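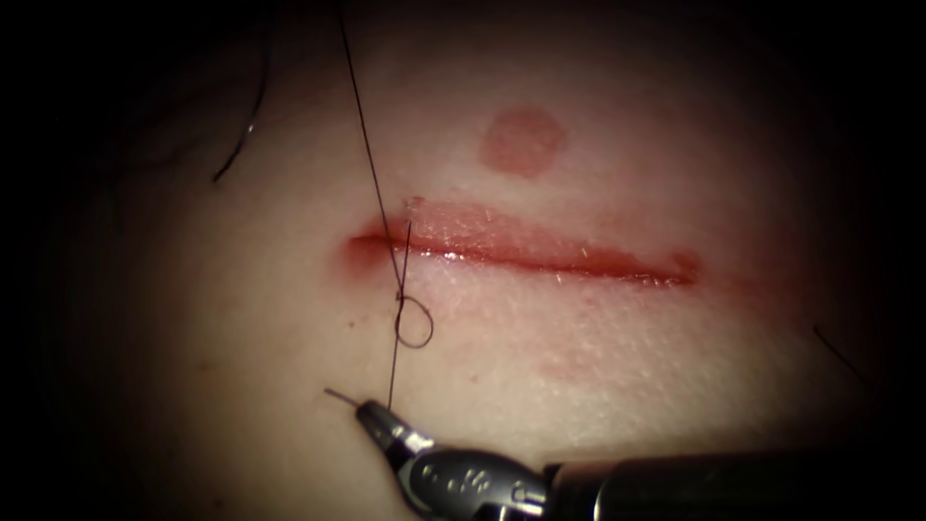

Workshop > Notebooks > Dornmont > Creature heads

Print | E-mail

26 Mar 2021

Grurketti head, eyelids and brow

Picked up where Daithí left off. The left upper lid was still hanging open a hair at full close, same as in the February test. I had blamed the servo horn. Took the skull cap off and the horn is fine. The pull cable was rubbing on the inside edge of the socket and stopping short. Filed the edge back, ran the cable through a new bit of liner, and it now shuts all the way. Did the right side too while the cap was off.

Ran the blink loop on the bench with the skin on. Counter was at 1,117 when I stopped it for lunch. No slack in the cables. The right lid has picked up a squeak which I can hear across the room, and sound will hate it. Dry silicone on the hinge pin helped a bit. Conall thinks it's the pin itself and wants to try a brass one. He has rod left over from the hands.

Brow: Dymphna watched a few passes and says the alien looks worried all the time, even in neutral. She's right. The script has it blank and hard to read until the scene in the grain store, so if it looks worried from the first shot there's nowhere for it to go. I dropped the inner brow points at rest and saved that as neutral 2. Old neutral is still on the controller, please leave it there until she has signed off.

Weight: the head is 16 ounces over what we promised the performer. Most of that is the battery tray. Eimear suggested moving the battery to the back harness and running a lead up under the collar. I don't love a connector at the neck, it's where everything gets yanked, but it would fix the balance as well. Jhair tried the head on as it is and said his neck was sore after 40 minutes. He could see all right through the mouth slot looking straight ahead, nothing at all on stairs. The grain store has a ladder. Somebody needs to talk to the director about the ladder before we build any further around that slot.

Fan: works, too loud. Put it on its own switch so the operator can kill it for dialogue and bring it back between takes. Label is on upside down, I'll redo it.

Paint: touched nothing. The green on the cheeks reads gray under the stage lights at Keogh, going by the phone clips Eimear sent. She wants to warm it up. I'd wait for the actual camera test, phone clips have fooled us before (see the miners' suits).

Coser delivery came, foam latex base and the fine black netting. They shorted us on netting again. Emailed them. Receipt is in the blue folder.

Open:
- brass pin, right lid (Conall)
- collar lead mock-up, breakaway plug if we can find one small enough
- ladder question
- neutral 2, yes or no (Dymphna)
- spare skin is still in the mold, do not pull it before Daithí is back
- new fan label

The controller charger is in my drawer. The one on the shelf has a bad tip and only charges if you lean something on it, so I've taped it up.

Print | E-mail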